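July, cell 2, afternoon

Wrist cable re-dressed and finger pads checked. Jog speed held at 21% until the rack was re-taught. Rack angle kept as Odette Leblanc set it, tray on the right. Slot 1 offset was out by almost 2 mm; corrected and saved as Doltura_206.

Grip force back to 90 on boards. Not yet tuned for markers.

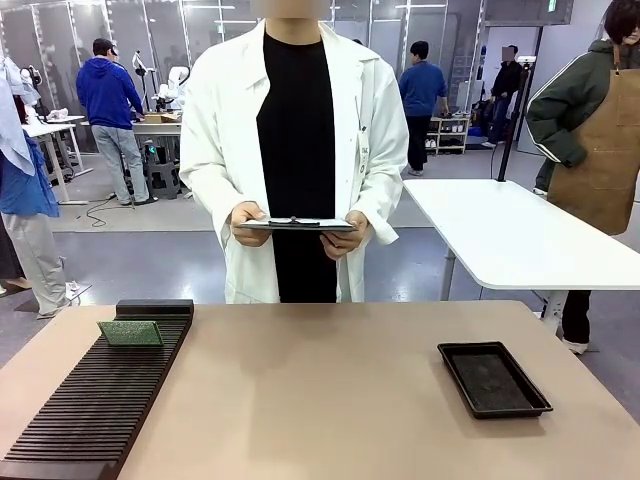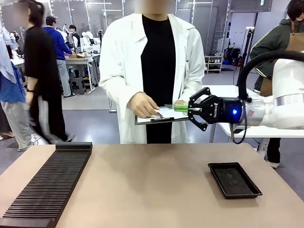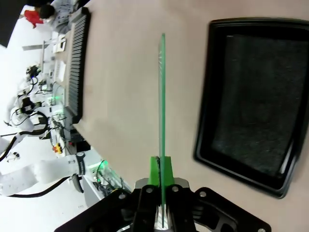
Still to do: repeat the slot offsets at full speed, order a spare pad set from Prustley, copy the program to the Ponda share.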